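Gullum README

Last touched Tue 31 December, in my slippers, with the radio on.

Hello! Gullum is my collection of handwritten household recipes and kitchen notes, typed up into plain text files so that people can search them, cook from them or do clever things with them on a computer. It started with my gran's tin of index cards and got out of hand when the neighbours heard I was typing things up. There are 530 entries in it now, from 26 households, nearly all of them in or near Mistcombe.

I'm not an archivist and I've never made one of these before, so if something is laid out oddly, that's me. Idrisa Langat read the first version and told me it needed a proper README before anyone else saw it. So I wrote one.

What's in the folder

entries/ has one text file per recipe or note. The name is the household number, then a dash, then whatever the writer called it. If they didn't call it anything I used the first three words, which is how we ended up with a file called 14-take-the-big.

households.csv tells you a little about each household: a number, the rough decades the cards were written in, and the language. No addresses, and no surnames unless the family asked for them to go in.

measures.csv is my favourite bit. It lists every unit of measure I came across and what I think it means. A "Heo cup" is the chipped blue cup in the Heo family's kitchen, which I was allowed to fill with water and weigh. A "good knob" of butter I have left well alone.

odds/ is for things that aren't recipes. Stain removal, how to bleed a radiator, a very cross note about who finished the marmalade.

How the entries look

Each file starts with a few lines of headings (title, household, language, date if there was one) and then the text as written. I kept the spelling. I kept the crossings-out too, inside square brackets, as some of them are the best part - somebody went from two eggs to three and back to two, and I'd love to know what happened at dinner.

If I couldn't read a word I put a question mark in brackets. If I could sort of read it, I put my guess and then the question mark. Please don't treat my guesses as gospel. My eyes are not what they were and Household 9 wrote everything in pencil.

Languages

424 entries are in English. The rest are in Korean and Norwegian, with the odd line of something else thrown in. Soo-ah Baek and In-ho Song typed all the Korean ones and did the translations, and Kerstin Sæther did the Norwegian (and explained to me, twice, why I can't just leave the dots and rings off the letters). Translations sit in the same file under the original. Where Soo-ah and In-ho disagreed about a word you get both versions, with initials.

Things that are wrong with it

The puddings are wildly over-represented. People write down cakes and don't write down what they have on a wet evening, so please don't use this to work out what Mistcombe eats!

Dates are patchy. Plenty of cards have none, and a few say only "August", which is no help at all.

Household 20 gave me photocopies with the right-hand edge missing, so those recipes lose a word or so on every line. I've marked the gaps and not tried to fill them in.

There are doubles. The same lemon sponge turns up in several tins, copied from one neighbour to the next with small changes, and I left every one of them in on purpose. If you want to clean them out, do it in your own copy.

Oven temperatures are a muddle of gas marks, Fahrenheit and "hot". I haven't converted any of them.

Using it

Cook from it, print it, teach with it, whatever you like. If you publish something, say it came from Gullum and, if you can, send me a copy. The one thing I'd ask is that you don't try to work out which family is which. A few of the notes in odds/ are quite personal and people were kind to let me have them.

I haven't tested the recipes, by the way. The jam and bottling ones in particular are old, so check them against modern advice before you put anything in a jar.

Who helped

Soo-ah, In-ho, Kerstin and Idrisa, as above. Eun-ji Cho wrote the little script that checks the headings and found a shameful number of typing mistakes, all mine. The Grestilmont print shop scanned the bigger notebooks and wouldn't take any money for it.
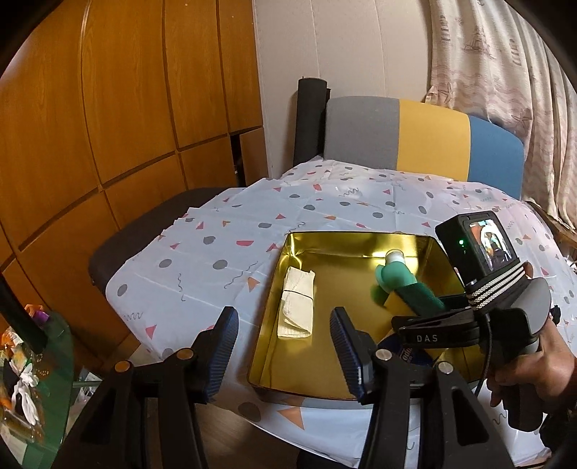
If you spot a mistake, tell me the file name and the line and I'll put it right when I next sit down to it. I'm slow, but I do get there. New cards are welcome as well, especially dinners. I've got enough sponge.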